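Bench notebook – disassembly cell, equipment planning
4 May 2022

Budget sheet is due before the July order round, so I'm writing down where my head is at while I still remember why I crossed things out. 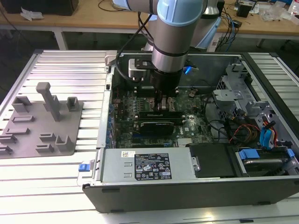 What we have to spend

The pot is 2,000 for the small stuff this round. The arm and the gripper are already paid for and don't come out of it, thank goodness. Annelies Van Acker wants one page with a number at the bottom, and she wants it to be a number we don't have to go back and change. Fair enough! Last time I forgot shipping and had to write her a very embarrassed email.

What the work is asking for

Fingers first. Working over the memory slots on the Dell tower, I keep thinking how little room there is down there, what with the graphics card sitting just below. I'd like a narrower pair, plus a spare pair so we're not stuck the day one snaps. Pistelia quoted 404 for two pairs with the pads included. Pringle is cheaper but they only sell singles and the lead time is 21 working days, and I don't love that. Leaning Pistelia.

Cable management on the arm. The black cable to the camera or sensor module hangs in a loop and I'd rather it ran in clips or a sleeve before we start going deep into cases all day long. This is pocket money, I just keep forgetting to put it on an order. PUT IT ON THE ORDER.

Fixtures. The gray printed plate next to the tower can stay as it is for now. I do want a proper way to hold the case itself on the rails, though (two clamps and a stop block, nothing fancy). We have plenty of extrusion hardware in the drawers, so I've put 300 down for clamps and that should leave a bit for filament too.

Towers. We need more of them to practice on, and not all Dells, or we'll end up with a cell that knows one motherboard by heart. The Prurnbridge recycling depot will sell us mixed office machines by the pallet. Waiting on their price. I asked for units with the drives still in, because blue tabs and drive carriers are half the fun and I want to see how other makers do theirs.

Not this round

Second camera. I had it on the list, took it off, put it back, took it off again. The one by the gripper gets us started and I can't make a good case for another until we've logged some runs.

Screwdriver attachment. Way over. Maybe we could borrow the one at Pranemby for a week and find out if we even like it?

To do
Ask Pistelia if the 404 includes shipping (learn from the past)
Chase Prurnbridge for the pallet price
Measure the case width again before ordering clamps
Cable clips!!
Draft page to Annelies, then leave it overnight and reread before sending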